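3. The bottle on the table

Much of what we learned in the Budenley study came out of sitting with people while they talked about one ordinary thing, and the thing we came back to most often was a plastic bottle of drinking water. We had planned to give it a short paragraph beside the cups and the jars. It grew into a section of its own, and we are glad that it did, for there is a great deal folded into so plain an object, and most of our participants were delighted to be asked.

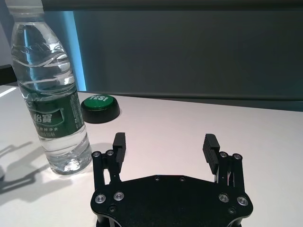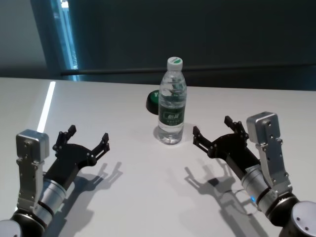
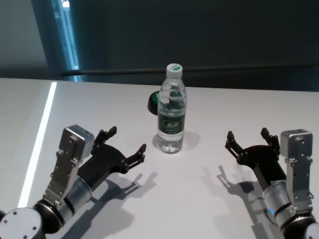
Figure 2. A bottle of water standing on a white tabletop.

Cuautle wrote to us after reading an early draft of this section that we had been much too quick to treat the bottle as a container and nothing more. In Cuautle's view a bottle set down on a table is also a kind of marker, saying that a place is taken, that someone means to stay a while, or that a visitor has been thought of. We had the evidence for this in our own notes and had walked right past it, so we have rewritten what follows with that comment in mind, and we thank Cuautle for the nudge.

3.1 Where the bottle is put

The study took in 30 households and 18 shared workrooms, all within the Budenley district, and the people in them made 1,737 short diary entries between them over the winter, beginning in January. The entries were written by hand in small ruled booklets (we had tried a phone form first, and people disliked it so warmly and so unanimously that we gave it up within days). Each entry gave the thing, where it had been put, and a line or two on why, if the writer felt like giving a why.

Bottles turned up all over these booklets – on windowsills, on the stairs, in coat pockets, beside the bed. But the table was far and away the place people had most to say about. On a table a bottle is within everybody's sight and usually within somebody's reach, and a surprising number of entries dealt with the small adjustments that follow from this. One writer liked it toward the back, where a sleeve would not catch it. Another wanted it close by, having grown up in a house where you did not stretch across other people at meals. Several workroom participants told us they put the bottle on the side of the hand they do not write with, and one of these added, a little sternly, that anybody who did otherwise was asking for wet papers.

A filled bottle is tall for its width, and people know this without ever having thought about it. When we asked them to put a full bottle down in front of us, they set it down and let go at once. With a nearly empty one they often kept a finger or two on the cap for a moment longer. We did not ask about this at the time and wish we had.

3.2 What can be read from the side

A clear bottle shows its level, and our participants used that constantly. They talked of a bottle as having "a morning left in it" or being "down to the label," and the label was in fact the measure most of them reached for. On a bottle like the one in Figure 2, with its dark green band around the middle, the wall stays clear beneath the label, and a person can speak quite comfortably of above, behind and below without any marks or numbers at all. We had brought along a set of printed scales to help people judge amounts. Hardly anyone wanted them.

Clulov's earlier work on kitchen jars found much the same habit with paper labels, and found too that people grew uneasy when the label hid the contents altogether. Our diaries agree with this up to a point. Where we part company is on color. Clulov's participants liked a pale label and ours did not mind either way, though a few said that a dark one made the water look colder, and one person who said so laughed and took it back in the next breath.

3.3 Sharing the surface

Once a bottle is on a table it has neighbors, and this was the part of the diaries we most enjoyed reading. Keys, spectacles, a small plant, the remote control, an onion waiting to be chopped. Small, low things tended to drift in behind the bottle and get lost there, even though the bottle itself was see-through. Water bends what lies behind it, and our participants described looking straight at a thing and failing to know it for what it was. One had searched two rooms for a thimble that was standing behind the water all along.

The workrooms handled this differently from the homes. At Hindard, the largest of them, there was an understanding that drinks belonged at the corners of a shared table and work in the middle. It was not written down anywhere, and newcomers seemed to pick it up inside a week. In the homes we found no such rule, only a good deal of moving the bottle over – sometimes several times in the course of one meal – and people who lived together did not always agree on who did the moving. We return to these disagreements in Section 4, where the diaries of couples are set side by side.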